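Stometov fold log – read me first

Hi, and thanks for downloading this! I run the finishing side at Stometov, a mid-sized commercial laundry that does hotel flatwork, restaurant napkins and a bit of healthcare linen. The files in this folder are the cycle logs from our folding line, cleaned up enough that another human can read them. I put them together because I kept getting emails from other plants asking how we track rejects, and it got easier to hand over the whole thing than to keep typing out the same answer.

What's in the folder

cycles.csv is the big one. One row per piece that went through a folder, with the lane, the item type, the fold program, the time it entered, the time it left and whether the machine kicked it out.

rejects.csv has only the kicked-out pieces, with a reason code typed in by whoever was catching at the time. There are 936 rows. I went through every one of them by hand over a couple of weeks, so if a code looks odd, it's probably my fault and not the operator's.

programs.txt is a plain list of our fold programs and what each one does. The names are ours and won't match what your machine calls them.

downtime.csv covers stops longer than a minute. Shorter ones never got written down, so please don't use this file to work out true availability. People have tried and the answer comes out far too rosy.

Where it came from

We have two folding lines. The older one, which everybody calls Havlíček because that's what was painted on the side when we bought it secondhand, handles sheets and tablecloths. The newer one is the Ekivau small-piece folder, and it does towels, napkins, pillowcases and bath mats. Both report to a little logging box under the supervisor's desk, and the box writes a text file every night. The CSVs are built from those text files with a script I wrote and am not going to share, as it's a mess and has our network passwords in it.

The logs run from December until the following spring. There's a gap in the Havlíček data where the logging box got unplugged during floor cleaning, and it took us a while to notice – sorry about that. Rows on either side of the gap are fine.

Columns that trip people up

lane: 1 to 4 on the Ekivau, always 0 on the Havlíček.

item: a short code. TB is bath towel, TH is hand towel, NP is napkin, PC is pillowcase, SK is king sheet, SQ is queen sheet, TC is tablecloth. There's also XX, which means the operator picked nothing and the machine used whatever was set before. Treat XX as unknown, please!

t_in and t_out: seconds from midnight. Plant time, no daylight saving correction. If you see a piece that seems to have left before it came in, it went through right at midnight.

rej: 1 if kicked out, 0 if not. A piece that got kicked out and fed again shows up as a new row, and we have no way to link the two.

len_mm: what the photo eye measured, before folding. The Havlíček reads a bit long on wrinkled sheets. I haven't corrected it.

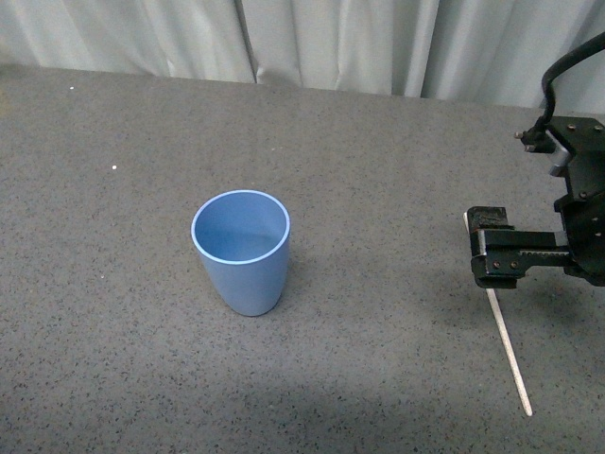
Reject codes were the hardest part of the whole project, and I want to be open about how we got to the ones you see. When we started, there was one code, and it meant "bad." Then we had fifteen, and nobody on the catching end could remember more than four of them. We ended up with six: stain, tear, skew, wrong size, double feed and other. To settle what counted as a skew, I sat everybody down with a stack of test napkins and had them sort, then sort again after lunch without seeing their first answers. Color came up a lot in that session. A medium blue like the one on that plain tumbler hides a gray mark pretty well, and so do our blue restaurant napkins, so expect the stain code to be undercounted for NP rows. White goods are much more reliable.

"Other" is a junk drawer. It includes pieces with tags still on, stray socks wrapped up in a sheet, and one fitted sheet that should never have been anywhere near the line.

What I'd use it for

Comparing reject rates between item types works well. So does looking at how feed speed changes over a shift, and you'll see a very clear dip before the breaks. One plant used the t_in column to work out how far apart to stagger its feeders, and they told me it helped a lot, which made my week.

What I wouldn't use it for

Please don't compare operators. There are no operator IDs in here and I took them out on purpose. Shift times are in there, sure, but people swap shifts all the time and the roster isn't included.

I'd also stay away from comparing the two machines head to head. They fold different goods, they're many years apart in age, and one of them has had its belts replaced in the middle of the data. You'd mostly be measuring our linen mix.

And if you're shopping for a folder, talk to a plant that runs the model you want. My numbers won't tell you what you'll get in your building with your water and your dryers.

Known problems

Lane 3 on the Ekivau had a sticky reject gate for a stretch. It kicked out 672 good hand towels before we caught on. They're still in cycles.csv with rej set to 1, but I left them out of rejects.csv. Filter on item TH and lane 3 and you'll find them, all bunched together.

Tablecloths over a certain length get folded by hand at Stometov, so they don't appear anywhere. TC rows are only the small and medium rounds and squares.

The clock on the Havlíček was off by about 100 seconds for the first month. It's been fixed in cycles.csv but not in downtime.csv, because I fixed one, went home, and forgot the other. It's on my list.

Some downtime rows say "Ultavier" in the notes column. That's the name of our ironer, upstream of the Havlíček. When it stops, the folder has nothing to eat, so those stops aren't really the folder's doing.

Opening the files

They're ordinary comma-separated text and any spreadsheet will read them, although cycles.csv is long enough that older spreadsheet programs will choke and quietly drop the end. Check the last row – it should be a PC on lane 2. If it isn't, you've lost some.

The encoding is UTF-8. If the Havlíček name shows up in the notes as garbage characters, that's your import setting.

Using and sharing

Use it for whatever you like, including training material and trade show talks. I'd love a mention of Stometov if you publish something, and I'd love even more to hear what you found. If you spot a mistake, send me the row number and the file name, and I'll fix it in the next version. I usually get to these on a Wednesday, when the hotel volume is light and I can sit at the desk for a while.

Changes in this version

Split the old reject file in two. Renamed "machine" to "lane" where it meant lane. Removed duplicate napkin rows from a night when the script ran twice. Added programs.txt, which a lot of you had asked for.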